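Two Grippers, One Basket and a Lot of Gray

Before you spend money on a better hand, find out what your robot can see

By Nouhaila Gaber
Aug 30, 2023

The sales sheet for the Minja gripper says it handles "everyday objects with everyday ease." I have been reviewing automation gear long enough to know that everyday objects are where these things come to grief. A machined block with square sides will flatter almost any gripper. A woven basket won't.

So when Atgate, a small integration shop in Daltdale, offered me bench time with the Minja and an older narrow-fingered unit they have kept running for years, I asked for a basket and some toy fruit. The task was dull on purpose. Reach over, take hold of the rim, drag the basket a short way across the table, let go. Then put the fruit in it.

The people at Atgate were good hosts and kept their opinions to themselves, mostly. They sell the Minja. They don't sell the older unit, and they would clearly have liked me to spend less time on it.

A braided rim is a nasty target. It is thick, it is round, and it has bumps at intervals that no one designed with a robot in mind. A wide finger pad tends to ride up on the braid and slip off the side. A narrow finger can get down inside the wall, but it needs to arrive in the right place, and a small error in the approach means pushing the basket away instead of holding it. I have watched both failures at trade shows, usually just before someone steps in front of the table to talk about software.

The other half of the problem is vision. Atgate runs two kinds of view on this bench: one from the head, looking out over the table, and one from small cameras at the wrist. Wrist cameras are the fashion now. Every vendor I spoke to in July wanted to tell me that the wrist view is what makes fine grasping possible, and I accept that a camera near the fingers ought to help in the last stretch of a reach. My complaint is with how much of a run it spends looking at nothing useful.
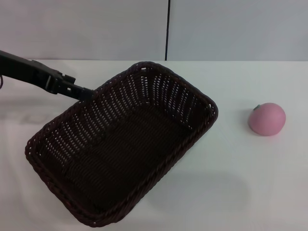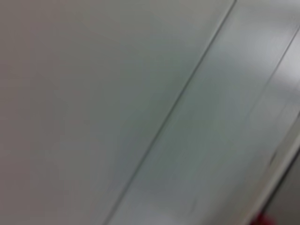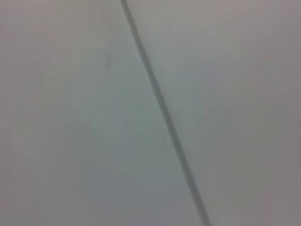

The bench at Atgate. Top: a narrow finger at the basket's rim, from the head camera. Middle and bottom: wrist-camera views, both blurred, with little in them but pale surfaces and dark lines.

Look at the middle view and try to work out what the patch of red in the bottom corner belongs to. I couldn't. The bottom one gives you a diagonal line and two shades of gray, and I would not bet lunch on whether that line is a seam or a thin rod. A controller that gives those views the same weight as the head camera's is asking for trouble.

Atgate's answer is that the control software learns when to ignore the wrist. Maybe so. I asked how I could check that from the outside and got a long reply about training runs, 500 of them for this task alone. A count of training runs tells me how busy the computer was. It doesn't tell me what the controller does with a blurred picture, and I left without a test that would.

As for the hands, I had 5 tries with each before lunch and more after, and I'm not going to print a score. A morning on one table with one basket is no basis for a league table, whatever the brochures do. My impression is that the Minja is smoother and easier to set up. Its menus make sense, and changing the finger pads takes one tool. The older unit is fussy and its cable gets in the way. On the rim, though, I came away preferring the narrow finger, and I would want to see a much wider range of baskets before I changed my mind.

Then there is price. The Minja upgrade kit was quoted to me at $600 per arm, fitting not included – a fair sum for a shop that already owns grippers that work. A second integrator, over in Rarkdale, told me most of their customers would get more from fixing their lighting and slowing the arm down near the target. They don't sell the kit, so weigh that as you like.

If you are thinking of buying, ask to see the raw wrist footage from a full run, with no cuts. Bring your own basket, too.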